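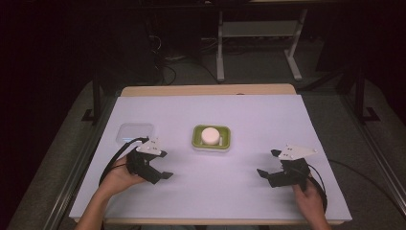 Rebecca Marchetti wrote in to say that I gave up on Mars too early, and that if I'd stayed out past one in the morning I would have seen it clear the trees and turn the color of a campfire coal. She's right, and I'm so glad she pushed me, because last night I set the alarm, put on a sweatshirt and went back out to the field behind Gwilliam Road.

Oh my goodness. Mars!

I've been looking up since I was a kid and I don't remember it ever being this bright. It sat low in the south, fat and orange, and it didn't twinkle at all. Jupiter was already down by then, and Saturn was off to the right looking pale and polite next to it. The moon was up too, a few days past full, and it washed out most of the fainter stars, but Mars didn't care one bit.

I had my old 4-inch refractor along (the one with the sticky focuser) and I'd love to report canals and ice caps. What I got was a soft peach-colored ball. There's a huge dust storm going on up there right now and it has blurred out nearly all the dark markings. At 98x I thought I caught a pale smudge at the bottom edge for a second or two, then the air went wobbly and I lost it. I stayed 20 more minutes hoping for it to come back. It didn't, but two meteors went over while I was waiting, one of them long enough that I yelled out loud and set off a dog somewhere.

Eleri Rowlands tried from her porch in Mindthorpe and had clouds until three. Iolo Bellis saw it from a parking lot with no equipment and said it was the best thing he'd looked at all summer, so please don't think you need a telescope for this!

If you want to try, face south after midnight and look for the brightest orange thing there. It stays good for weeks, and it'll be up at a friendlier hour by October, though smaller. I'm going out again tonight with a thermos and a red filter that Seren Ruddock is lending me.

Posted 31 July 2018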